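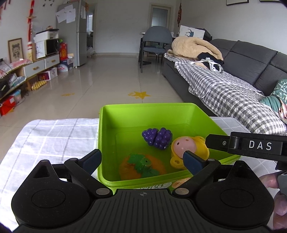

I run through this list every time March comes round, and again whenever I buy a site off somebody. It's a health check for small niche sites that live on affiliate income. Last year I skipped it on Hollonero and spent a miserable fortnight finding out why the commissions had gone quiet, so now it gets done properly, with comments, and Natalina Serra gets a copy because she owns half of the thing.

Site checked: Hollonero (coffee grinders, kettles, that sort of stuff)
Pages live: 166
Checked by: me, with Eamon Horgan on the techy bits

## 1. Links and tracking

- [x] **Every affiliate link opens the right product.** Mostly fine! 13 went to a "no longer sold" page. I swapped nine for the newer model and took the other four out altogether.
- [x] **Tracking tag present on all links.** Yes, all of them. I clicked through the lot with a cup of tea and a podcast on.
- [ ] **Test purchase shows up in the dashboard.** Still waiting. I bought a pack of filters through my sister's laptop (with her card, thank you Ornella) and it hasn't landed yet. Chase if there's nothing by the end of the month.
- [x] **Links marked as sponsored.** Done sitewide by the plugin. Check it after every update, though, it switched itself off once and I didn't spot it for ages.

## 2. Disclosure and legal pages

- [x] **Disclosure above the first link.** On posts, yes. On the comparison tables it was sitting underneath, where you'd only find it if you were really looking. Moved.
- [x] **Privacy page names the right company.** It didn't! It still had the old owner's details on it, from before I bought the site. A bit embarrassing. Fixed on the spot.
- [ ] **Cookie banner lets people say no.** It does on a computer. On my phone the "no" button slides off the bottom of the screen. Eamon has this one.
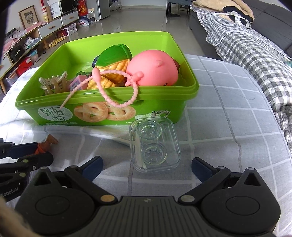 He reckons it's a ten-minute job, and I've known Eamon long enough to put it down as an afternoon. While he's in there I've asked him to make the text in the banner bigger too, as my dad couldn't read it with his glasses on.

- [x] **Contact form reaches a real inbox.** Sent myself a message, got it straight away. There were six proper enquiries sitting in the spam folder, one from a reader who only wanted to say nice things about the kettle guide (I've written back and grovelled).

## 3. Content

- [x] **Prices removed or dated.** I don't put prices in reviews any more. Found three old ones hanging about and deleted them.
- [ ] **Top ten earners re-read start to finish.** Seven done. The burr grinder page is my best seller and it reads like I wrote it on a train, which I did. Needs a rewrite, not a tidy.
- [x] **Guest posts still worth keeping.** Marthinus Shabalala's piece on descaling is lovely and stays. Two others were thin and have gone, with redirects set up.
- [x] **No orphan pages.** Melaniia Stelmakh ran her crawler for me and it came back with 137 pages properly linked from somewhere sensible. The rest had only the sitemap pointing at them, so I've added links from the category pages and she's running it again.

## 4. Money and eggs in baskets

- [ ] **No single programme brings in more than half.** Fail, and it's my own fault. Zokum is still well over half of what Hollonero makes. I've applied to Melis and to Zesero, and Melis has said yes. I'll try them on the kettle pages first, where I can see what's going on without upsetting the good stuff.
- [x] **Payment details correct.** Yes, and the threshold is set low so the money doesn't sit there for months.
- [x] **Earnings copied into my own sheet.** Up to date. Please do this one even if you do nothing else on the list, I once lost a whole year of figures when a programme shut down.

## 5. Backups and access

- [x] **Backup restored to a test site.** Restored fine, a little slow.
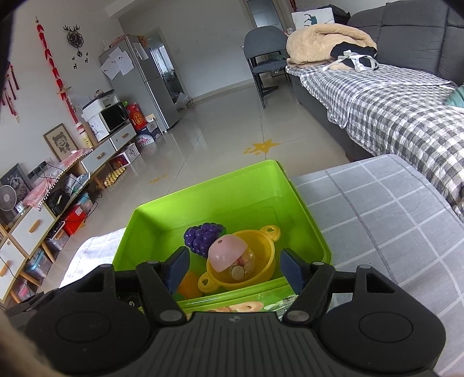
Page 6

- [x] **Old logins removed.** A writer who left ages ago could still publish. She's a lovely person and wouldn't have, but off it goes.
- [x] **Two-step sign-in on for everyone.** On for me, Eamon and Natalina.
- [ ] **Domain renewal on the right card.** It's on the card that runs out this summer. Change it, and change the one for the email hosting as well.

### Still to do

- Chase the test purchase (me)
- Cookie banner on phones (Eamon)
- Burr grinder rewrite, plus the last three top earners (me, and I'd like a quiet week for it)
- Second crawl (Melaniia)
- Melis links on the kettle pages, then wait for Zesero to answer
- New card on the domain and email (Natalina, it's her card)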